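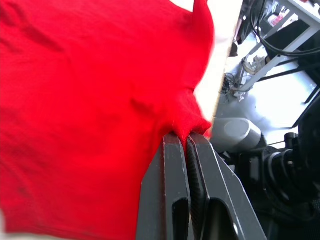
Red things, soft things: the folding table at Clollden

This page collects the clothes and cloths that went over our folding table in June. We sort donated textiles in the back room of the Clollden hall, and afterwards they go to the shops in Sancombe and Selldale.

The red one at the top
Bright red, and a fabric with soft wrinkles. It looks like a knit, and I like the small fuzz on it. Where it is held at the tips, all the creases run together to one point, like the rays in a child's drawing of the sun.

How we fold knits
Lay the piece flat with the front down. Smooth it from the middle to the sides with an open hand, then bring in both sides and fold up from the bottom in 3 parts. Please do not pull at the corners – a knit will stretch and it does not always go back.

How we sort by color
Red is kept apart from white until it was washed once alone. We learned this in our first winter, with a load of pillowcases that came out pink. They were sold in Selldale anyway, and quite fast.

The numbers for June
We folded over 200 pieces, and 50 of them were T-shirts. From these we put 6 aside for the rag box, mostly for holes under the arm. The rag box goes to the Duman workshop, where they cut the cloth into strips for rugs.

What we need now
Plain T-shirts in strong colors are always welcome, also large sizes. A little fuzz is no problem, we have a good comb for it. Curtains we cannot take at the moment – the shelf for them is full to the ceiling. Bags can be left at the side door in the morning, before ten.

Contact: Clollden Textile Room, side entrance | © Clollden Textile Room | Back to top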